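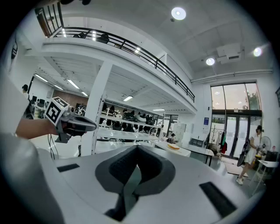 Search this site Search

What's a mezzanine?

Say it like this: MEZ-uh-neen. It's a fun word, and I bet you've stood on one without knowing its name!

A mezzanine is a floor that only goes part of the way across a room. Picture a really tall room, so tall that most of the air up there is just sitting around with nothing to do. Somebody builds a half floor in it, and now you've got a balcony on top and a cozy lower room tucked underneath. Two places to be, one roof.

I love them. When I was 11 we moved to Bristedby, and the library there had one with the comic books on it (best spot in town, if you ask me). I used to lean on the railing and look down at the tops of people's heads.

So what holds it up? Often it's pillars. A pillar is a thick post that stands on the floor and pushes up while the mezzanine pushes down. My friend Hedvig Rønning designs buildings, and she told me one she drew had to be strong enough to carry 4000 books plus all the people reading them!

Then there's the railing along the edge, so you don't step off by accident. It can be straight, or it can curve like a ribbon if the balcony does.

And don't forget the lights. A lamp way up on the main ceiling can't shine through a floor, so the part under the mezzanine gets its own. Long tube lights are good for that, lined up one after another. Shelves fit nicely under there too.

Try it at home: stand a shoebox on its side, cut a strip of cardboard for the half floor, and glue 2 corks under it for pillars. How many toy cars can it hold before it wobbles? Mine held nine.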